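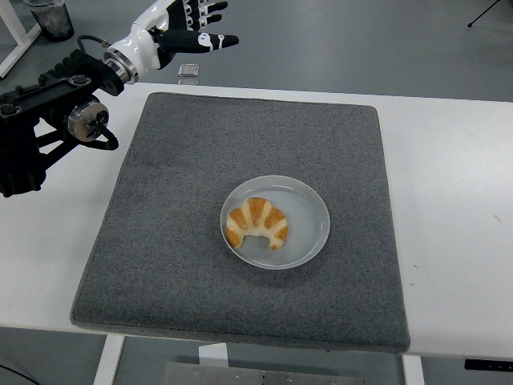
Page last changed: 27th April

Croissant on a plate, and the rest of the breakfast things

Quick gallery, captions short as I've got a train to catch. Only the one picture up so far, the jam and the butter dish will follow when I've sorted them. Larger sizes on request.

1. Croissant, white plate, grey mat
Curved one, ends pointing down towards you. Golden orange glaze, paler bands in between where the layers roll over. Sits to the left on the plate, lots of bare rim on the other side. I like the gap. Nice shine on top too.

The plate
Flarano, the shallow round one with the wide rim. Bought 3 in December from Dimitriou on the corner, wish I'd got more. Goes with everything, stacks well, chips if you so much as look at it. Soft shadows inside the rim in this one, came out better than I hoped.

The mat
Speckled charcoal, lighter grey edge all round. Skuvero, their big square size. Hides crumbs a treat. Hangs a touch over the front of the white table, meant to pull it back and didnt. Hoover it, don't wash it, mine went in at 40 once and the edge has never lain flat since (not this mat, the old one).

The table
Plain white, matt. Few faint specks over to the right. Left them in, can't be bothered with retouching for a web page.

Still to come
Dono rolls, the seeded sort, same plate. Then the blue bowl. Then a loaf if I can find one that isn't lopsided. Might try the lot on bare table without the mat, white on white, probably a mess but worth a go.

Sizes and prints
Picture 1 is no. 407 in the big list, quote that if you want it. Prints come in two sizes, 11 inch or 18 inch on the long side, matt paper only now, the glossy has run out and I'm not re-ordering. Allow a fortnight, longer if I'm away. Postage is extra, ask first.

Someone wrote to say the old breakfast page was comming up blank. Should be fixed, reload it if not. The toast pictures have moved to the bread page.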